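# Sirkinik walk-over sheep weigher

Weighs ewes and lambs as they walk through the race, reads the ear tag, and sends the lot to your phone.

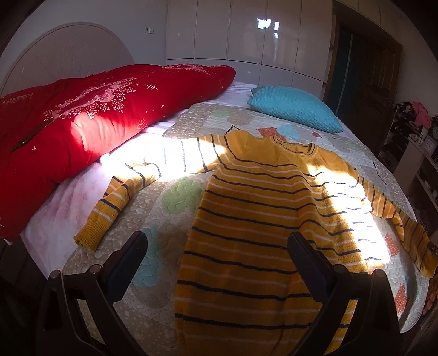 The maker says it will handle 2,000 head in a day. We doubt it. Ours came close only on dry ground, with two people pushing sheep up and a good dog. Lambs that have never seen a race will stop dead on the platform, and the software throws out any weight taken while two animals are on it.

**What you get**

- Platform with rubber mat
- Pair of load bars
- Tag reader panel
- Battery box and charger
- Two-year warranty on the load bars, nothing on the cables

**Accuracy**

Fine for drafting. For breeding records we'd want more proof. Rhydian Maddocks put 100 of his ram lambs over it on a Saturday and again through his old crate, and he still uses the crate for anything he plans to sell as breeding stock.

"Good enough to pick a truckload," he told us. "I wouldn't rank sires on it."

**The growth forecast**

The Mindier app claims to predict when each lamb will finish. It doesn't ask about feed, worms or weather — treat the date as a guess. You can turn it off, and the weights still export as a plain spreadsheet.

**Ordering**

Price on request. Ask Felicidad Enriquez in sales about spare cables before you buy, and get the freight quoted separately. Next shipment is due in February.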